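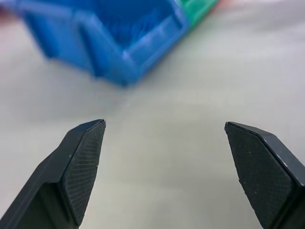 Two fingers, plenty of gap between them

3/2/24

So I've been learning to solder, and I'm hooked! I bought a little Rovis iron with 18 quid of birthday money, thinking I'd use it once to fix a radio, and now the kitchen table has gone and we eat off our knees.

My first proper go was a line-following kit from Bitemo. The instructions are four pages long and page three is upside down, but the parts are nicely bagged and I only put one diode in backwards (then one more, the next evening). Máté Szekeres at work told me to tin the tip before every session and wipe it on brass wool – a damp sponge is fine too, he says, but I've gone off mine.

Solder matters more than I expected. The cheap reel I started with went on in dull grey blobs, so I've swapped to a thinner one and the joints look miles better. Next up is the motor board, with 32 joints on it. I've cleared Sunday-style amounts of tea and biscuits for that one.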